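Skestberg Jewelry Catalog, second progress report
To: Keith Greenwood, Bresa Fund
From: Ottavio Fontana, Rundton Museum
30/11/2019

Work completed

The catalog now covers all of the tiaras and necklaces in the Skestberg loan, and most of the brooches. Each entry has measurements, a condition note, a short ownership history and references to any portrait or press photograph in which the piece was worn. The earrings and bracelets have been unpacked and checked against the loan list but not yet written up.

We found 11 pieces with maker's marks from the Tedesco workshop. The old inventory listed only five. The other marks are on the backs of clasps and were missed because the pieces had been described from their front sides. I have corrected the attributions and sent the list to the family's lawyer, who needs it for the insurance schedule.

The diamond fringe tiara has been the slowest item. The inventory says it was a wedding gift, but the workshop ledger records it two years later as a necklace, with the frame added afterward. The screw fittings agree with the ledger. I have written the entry that way and kept the family's version in a note.

Photography

All finished entries have front and back views. The pearl sautoir has to be reshot, as the color came out too warm and the pearls look cream when they are closer to gray. The photographer will do this at no extra charge.

Delays

Restringing the two coral necklaces was planned for the fall. The conservator was ill and the work has moved to January. This does not affect the catalog text, but the necklaces cannot go on display until it is done.

We also lost time on the letters. There are 23 that mention jewelry, most of them undated, and the handwriting is hard going. The transcriptions are in draft and need a second reader.

Budget

Spending is within the grant. The photography line is slightly under and the conservation line will be slightly over once the coral is finished. I would like to move the difference from one to the other and need your written approval for that. The receipts are attached separately.

Next steps

Earrings and bracelets will be written up first, then the remaining brooches. The exhibition opening in May has not changed. Case layouts will go to the designer as soon as the display list is settled.
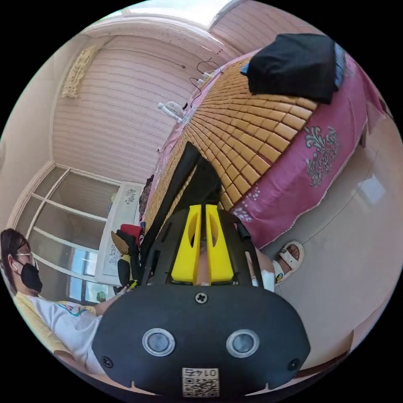 Catalog numbers for the loan have been fixed and will not change again before the opening. They run to four digits with leading zeros. For the storage boxes I want a small white rectangular label with a QR code and the number printed on it, in the manner of the one reading 0147. The code would open the catalog entry, so staff could check a piece without lifting the lid. I will send a quote for the printing with the next report.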